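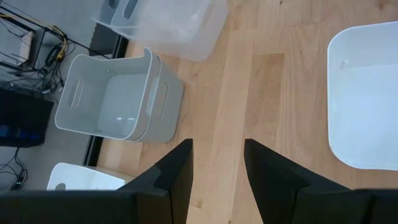 Nimeo Open Storage Bin, Large
Sold by Helard Home Supply, Gallagher
Item 211
$30 each, ships from our Gallagher warehouse

What it is
A plastic bin with no lid. We've sold storage for long enough to distrust most of what gets printed on the label, so here is the short version: you put things in it, you put it on a shelf, and it keeps them from sliding around. The maker calls the Nimeo a "home organization system." It's a bin.

Should you buy one?
Maybe. Count the empty bins you already own first. A lot of our customers come in after a weekend of cleaning, buy a stack, and bring half of them back. Returns are accepted for 60 days with the receipt, and we'd still prefer you bought fewer to begin with.

If you're storing sweaters, craft supplies, or kids' toys that get used every week, an open bin makes sense. Things get put away when there is no lid to fight with. If you're storing holiday decorations in an attic until December, get something with a lid that latches. Dust is going to find its way into an open bin whatever the packaging says about "keeping items fresh."

Clear or solid?
Clear bins are sold on the idea that you'll see what you have. You will, for the layer against the wall. Anything in the middle still has to be dug out, and a clear bin full of tangled cords looks exactly like tangled cords. Solid colors look calmer on an open shelf but need a label, and labels are only as good as the person who updates them. Frosted plastic splits the difference, and we can't say we've ever seen a strong case for it.

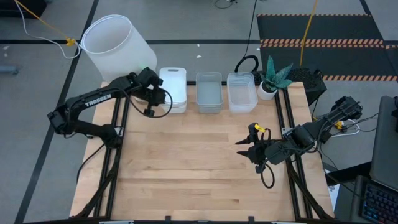

One buyer wrote to say that she had switched her whole pantry to clear bins and gone back to solid ones within a season, and that the only change she noticed was how often she wiped them down. Another told us the clear ones saved her from buying rice twice. We believe both of them.

About the strength claims
Sedach, the maker, says the handles were tested through nearly 3,000 lifts. We asked what was in the bin during those lifts and haven't heard back. Until we do, treat the number as decoration. Use both hands, and keep books and canned goods in something smaller. Full of paper, any bin this size is a bad idea for your back before it's a bad idea for the plastic.

The word "stackable" deserves the same caution. Open bins nest when they're empty.
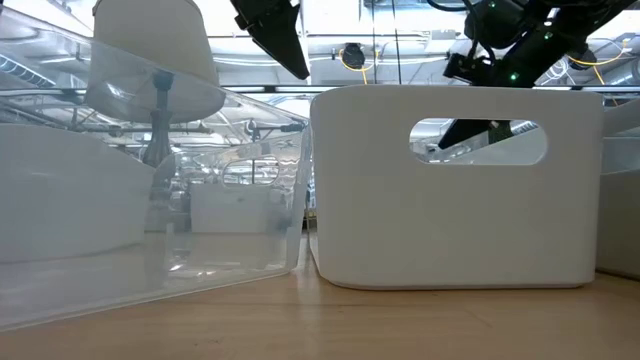 Once they're full, they sit on whatever is poking out of the one below, and the pile leans. If you need height, buy shelves.

Care
Wipe with a damp cloth and mild soap. Skip the dishwasher. Scouring pads leave marks that don't come out, and no, the "scratch resistant" sticker doesn't change our advice.

In the box
One bin. Lid not included and not available. Labels sold separately, though masking tape works fine.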